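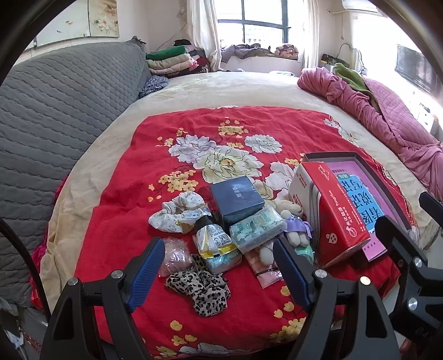
Sorting, in the opinion of Kedir Gashaw, was not a fit subject for a final-year project, and he had submitted as much in writing to the Nundeck Robotics Club. Cúc Vương read his letter to the members in full. She then moved that the Hailu entry proceed.

The rules of the Cidton competition allowed 18 minutes to clear one bed of household articles. The scarf was to be folded, the bear set upright and the cartons placed together. The club had recorded 207 attempts by hand since February, and the judges required 521.

"Mr Gashaw may attend as an observer," she said.

He attended. At the eighth attempt of the evening he asked, with due courtesy, whether he might hold the gripper himself.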